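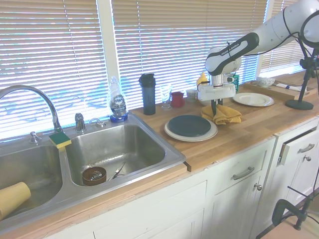 Brisa Camacho washes dishes the way her grandmother did, which is to say slowly, by hand, and with a good deal of talking. I had come by to ask her about the little classes she teaches on keeping a kitchen going without a dishwasher, and I had pictured us sitting down somewhere with coffee and a notebook. She had other ideas and put me to work drying. Her counter is butcher block and runs under a row of windows with white blinds, and on a bright day the light comes glowing through the slats right onto whatever you happen to be doing. "I could have a much nicer kitchen and a worse window," she told me, "and I'd be miserable in it." A bottle of Dawn stands at the back corner of the double sink, and the sponge, yellow with a green scrubbing side, lives on the ledge between the two basins. She has strong feelings about that ledge, and we'll get to them.

She grew up in a house on Narner Street where seven people ate supper every night and the dishes were handed out by age. The youngest got spoons. "You were so proud when you moved up to cups," she said, laughing. "Then you got to pans and you wanted your spoons back!" After she married she had a dishwasher for years, a big noisy thing that came with the apartment, and when it quit one July she kept meaning to call somebody and never did. By the time the weather turned she had stopped missing it.

The classes began because of her neighbor, Perla Ayala, who had just moved into a place with no dishwasher and was, by her own account, close to tears over it. Perla came over to borrow a drying rack and stayed all afternoon. I called her later to hear her side. "I thought there was going to be a trick," Perla said. "I really thought she'd have some product. She just told me to start with the glasses and leave the greasy stuff for the end, and then she made me do it while she watched." Perla told her sister, the sister told people at work, and before long the Bettencourt library had given Brisa its back kitchen for an evening class. She expected two or three people and got 20.

What does she teach them? Mostly order, she says. Scrape first. Glasses and cups go in while the water is fresh, then bowls and plates, then anything that has had butter or oil in it. She likes to stack her plates by size on the counter before she starts, the smaller on top of the larger, and she won't put a dirty plate on a clean one even for a second. "My husband does it," she said, and lowered her voice as if he might be in the hall. "Thirty years, and he does it."

The ledge came up when I asked what people get wrong. A sponge left down in the basin sits in whatever runs off the dishes, and hers has to be up where the air can get at it. She feels much the same about towels. Spread them out, she says, or hang them up, and above all have more of them than you think you need. Her favorite is a mustard-yellow one, though she was quick to admit that it spends a lot of its life crumpled up on the counter, whatever she tells her students.

I asked about the wood, too, because I've always been nervous of wooden counters near a sink. Brisa isn't nervous of them at all. She wipes up puddles when she sees them and rubs the whole thing down with oil now and then, usually when company is coming and she wants it to look nice. Before the butcher block she had a laminate top from a store called Skemo, a pattern named Dalunberg, and she still talks about it the way some people talk about a bad landlord. "It was gray with speckles, and you could never tell if it was clean. You had to go over it with your hand!"

Things do pile up along the back, by the windowsill, and she lets them. There's a shaker bottle, a drinking glass, a red mug, a small white cup. I asked whether a teacher of tidy habits ought to have a row like that, and she gave me a look over her shoulder and kept rinsing. "Tidy is for when you're done," she said. "I'm in the middle of it. A kitchen is pretty much always in the middle of it, if people are eating." The wooden tray is her one bit of ceremony. She carries it out to the porch with a napkin and a bowl on it, sits down with whatever she's having, and doesn't take her phone.

She has a new class starting in the fall, back at the library in room 204, and Perla is going to help her with it. They've been arguing about rubber gloves. Perla is for them, Brisa says you can't feel a greasy spot through a glove, and as far as I know it still hasn't been settled. I went home with a spare dish towel she insisted I take, and that evening I did my glasses first.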